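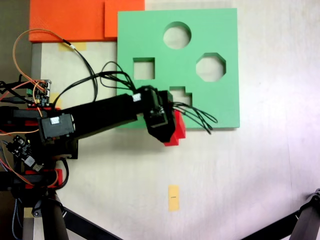 Shape sorter

A shape sorter is a toy with holes cut in it and blocks that go through those holes. I grew up with one and I still can't walk past them in a thrift store! Most are boxes, balls or flat boards, in wood, plastic or foam.

Kinds

Boxes are the classic (you lift the lid, dump everything out and start over). Boards lie flat and are easier on little hands, I think. Circles and squares turn up on nearly all of them, and after that makers do as they please – I've met octagons, hearts and one very odd fish.

Collecting

The toy museum in Garside owns 119 sorters, 30 of them on show at a time, and every September it holds a swap day. My favorites are the old Hikness boxes from Trarwood, which had a run of 2,000. Lids go missing a lot, so check before you buy.

See also: Peg board, Stacking rings, Jigsaw puzzle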